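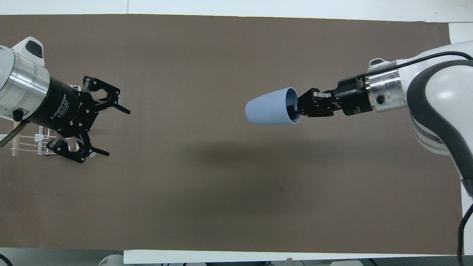 Issue 9

Drotar data collection - common questions

What counts as one example?
One full attempt, from both arms at rest to both arms at rest. Cup tasks are recorded with the three-fingered gripper on the left and the two-finger one on the right.

Do failed attempts count?
Yes. Keep them and mark them as failed - don't delete.

How many do we need?
400 per task, in sets of 13.

Who checks them?
Hervé Hamel. Allow 2 days.

Can I change the brown paper?
Only between sets.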